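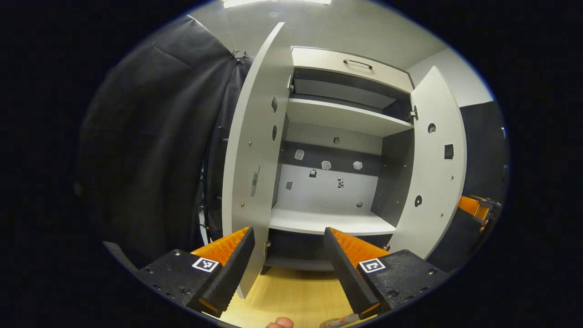

A white cabinet with both doors open and a drawer at the top.

From Chests to Cupboards: How People Store Their Things

Everyone owns things, and things need a place to go. Today most homes have cupboards, closets, drawers, and shelves. For a very long time, most homes had none of these. People hung their belongings on pegs, kept them in baskets and clay jars, or put them in a chest.

The first furniture for storing things

A chest is a box with a lid. It is one of the oldest kinds of furniture. People in ancient Egypt were making wooden chests more than 3000 years ago. They used them for linen, jewelry, tools, and even games. Some had short legs to keep the bottom off the floor. Many were closed with string. One knob was on the lid and another was on the end of the box, and the string was wound around both of them. A lump of mud or clay could be pressed over the knot and stamped with a seal. If the seal was broken, the owner knew that someone had opened the chest.

The Romans had chests too, and they also had cupboards with doors. In the town of Herculaneum, in Italy, a volcano buried the houses almost 2000 years ago. The heat turned wood into charcoal, and the charcoal lasted. People who dug up the town found beds, tables, and cupboards.

Why chests were so useful

In the Middle Ages, a chest could do several jobs. It held clothes and blankets. With the lid shut, it was a bench or a small table. If it was strong and had a lock, it kept money safe. Rich families often moved from one house to another during the year, and they took their furniture with them. A chest could be lifted onto a cart with everything still inside.

Old lists of belongings tell us how little many people owned. The town museum in Requena keeps a list made in 1302 for a farmer from the village of Piltorero. It names a table, two benches, a bed, one chest with a broken lock, and three blankets. Everything else on the list is either a tool or an animal.

The trouble with chests

A chest has one big problem. If the thing you want is at the bottom, you have to take everything else out first. You also cannot leave anything on the lid, or you will have to move that as well.

Furniture makers found two ways to fix this. One was to put doors on the front and shelves inside. The other was to add drawers.

A drawer is a box without a lid that slides in and out. Early drawers were often placed at the bottom of a chest, under the main part. Later, makers added a second row, and then a third. In the end the lid was not needed at all, and the chest was made of nothing but drawers. We still call this piece of furniture a chest of drawers, even though it no longer has a lid.

What does "cupboard" mean?

The word is made of two smaller words, "cup" and "board." In the Middle Ages, a board was a table. A cup board was a table or open shelf where cups and plates were set out. It did not have to have doors. Families with silver dishes liked visitors to see them, so the cupboard stood where everyone could look at it. Over time people used the word for furniture with doors, and that is what it means today. We no longer say the "p." We say "cubberd."

"Wardrobe" is another word with a story. It comes from French words that mean "to guard" and "robe." At first it was a whole room in a castle where clothes and other valuable things were kept. Later it came to mean a tall piece of furniture for clothes.

How a cupboard door works

A door needs something to turn on. The part that lets it turn is called a hinge. Most hinges have two metal plates joined by a pin. One plate is fixed to the door and the other is fixed to the cupboard. When you pull the handle, the door turns around the pin. 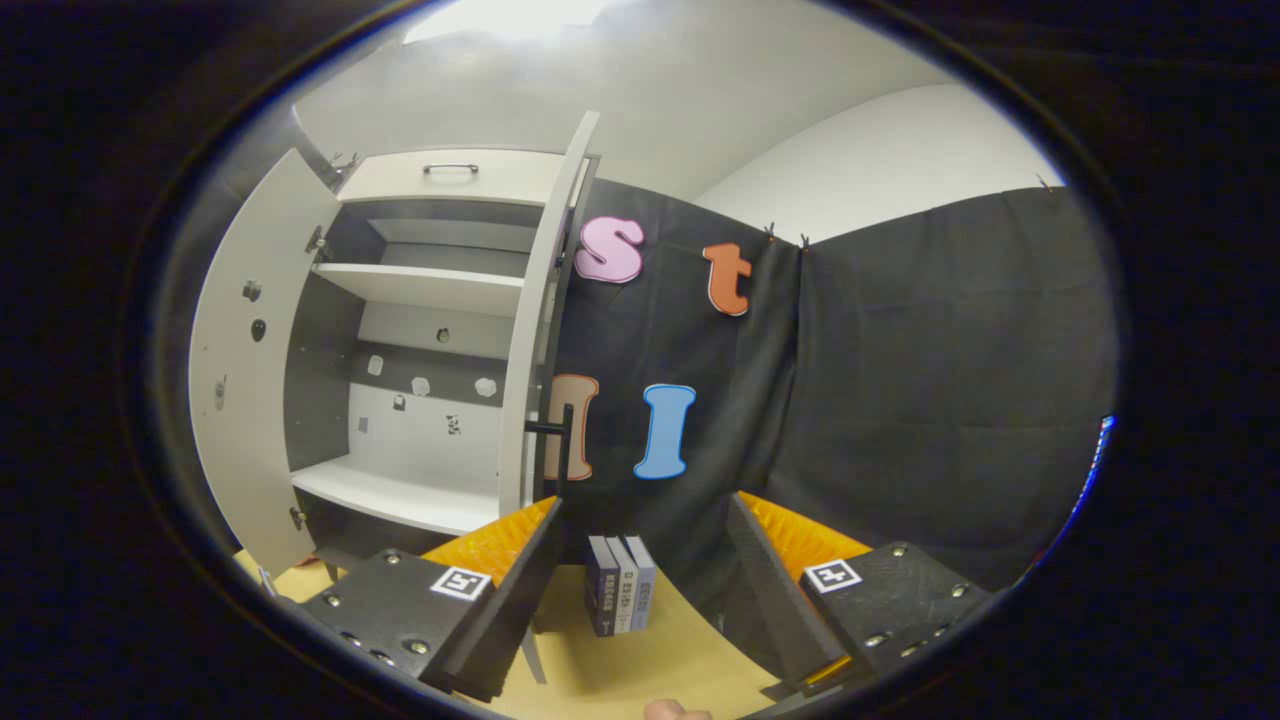

Not all hinges were made of metal. Some early ones were strips of leather, which wore out and had to be replaced. Other doors had a wooden peg at the top and bottom that turned in two holes. Iron hinges were stronger, and a blacksmith had to make them by hand, so they cost a lot.

Try this with a door at home. Push it gently near the handle. Now push it gently close to the hinges, keeping your fingers away from the gap. It is much harder to move the second time. A push works best when it is far from the hinge, and for this reason handles are put on the opposite side.

How cupboards are made today

Until about two hundred years ago, nearly all furniture was made by hand. Then machines began to saw and shape wood much faster. Cupboards became cheaper, and more families could buy them. Many cupboards are now made in factories from flat boards. The boards are cut by machine, and holes are drilled in them for the screws and hinges. Some cupboards are sold in flat boxes and put together at home.

Some people still make furniture by hand. Ignacio Valcárcel has a workshop in Wirkdale, where he builds cupboards and repairs old ones. A large cupboard takes him 3 weeks. He begins with the frame, then makes the shelves, and leaves the doors until last. Wood swells a little in damp weather and shrinks in dry weather, so he leaves a narrow gap around each door. Without it, the door might stick in a wet July.

Words to know

Chest: a strong box with a lid.
Drawer: a box without a lid that slides in and out of a piece of furniture.
Hinge: the part that joins a door or lid to something and lets it turn.
Linen: cloth made from the flax plant.
Seal: a stamped piece of clay or wax that shows whether something has been opened.

Something to do

Ask an older person in your family where they kept their clothes and toys when they were your age. Draw a picture of it, and write the name of each part that you know.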